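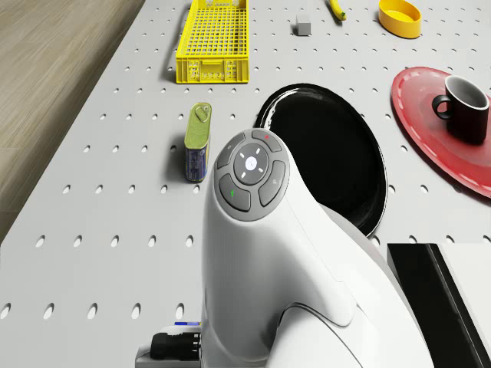 Yu-na Moon says I should live with the white walls for a whole year before I touch them, and she has talked me out of enough paint over the years that I do listen to her. But oh, I'm itching to get started! We moved into the place in Stollton in May and every single room is white, top to bottom, with pale wood floors. The front room is 13 feet long and faces north. My husband loves it. I feel like I'm waiting for my name to be called at the dentist. Would you paint, or would you bring in some wood and leave the walls be?

marigoldporch
Wednesday, June 6, 2018

tuckerlane
Welcome to the new house! I'm with your friend. White gets a bad name, but in a north room it gives you every bit of daylight you're going to get. We had ours a deep green for one winter and I turned the lamps on at lunchtime. Now it's back to white with a big oak bookcase, and I wouldn't change a thing.

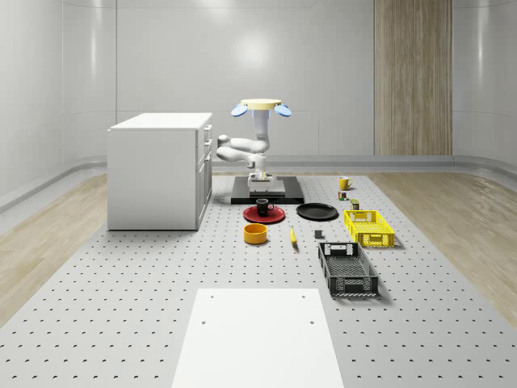

Pale gray and white, with a little light blue.

bess_in_the_attic
I'll have to disagree with tuckerlane, with love. A cold white in north light goes gray on you by three in the afternoon, and no bookcase can fix that. Put up something warm. We used Geum from Plosteter in our hallway, a soft sort of apricot, and my mother (who has never liked a wall in her life) stood there and said it was pretty. We put on 2 coats and had enough left over for the inside of the coat closet, so now I smile every time I hang up a jacket.

tuckerlane
Apricot, though? In a room you sit in every evening? I suppose I'd get used to it, but I'd want a very big sample board first.

bess_in_the_attic
You would get used to it by supper. But I agree about the board – lean it in the corner and move it every day or so.

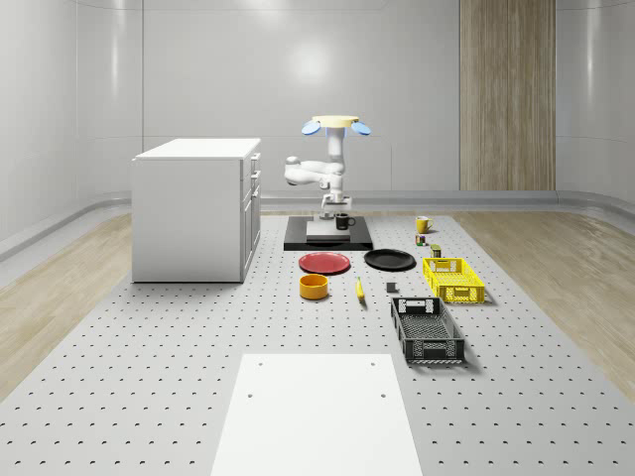

marigoldporch
How long did you leave it between coats, Bess?

bess_in_the_attic
Overnight, with the windows open a crack.

plumbline
Coming at this from the wood side of things. A single tall panel on the far wall will warm up a white room more than you'd think, and you can keep the paint you've got. I did mine over a long weekend, spent $269 on boards and finished them with Selura oil. The smell hung on for days, so plan to sleep at the other end of the house. I went with a light color and ran the grain up and down, and the ceiling feels higher for it.

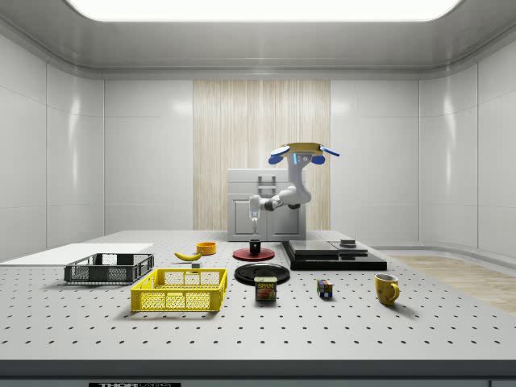 Light wood-grain panel on the rear wall, white panels on both sides.

marigoldporch
Well, now I want the panel and the apricot! I think I'll get a sample pot on Saturday and paint a board, and that way Yu-na can't say I touched the walls. Plumbline, did you take the baseboard off first or set the wood on top of it?

plumbline
Took it off, cut it, and put it back on either side. Score the paint line with a knife before you pry or you'll be patching plaster.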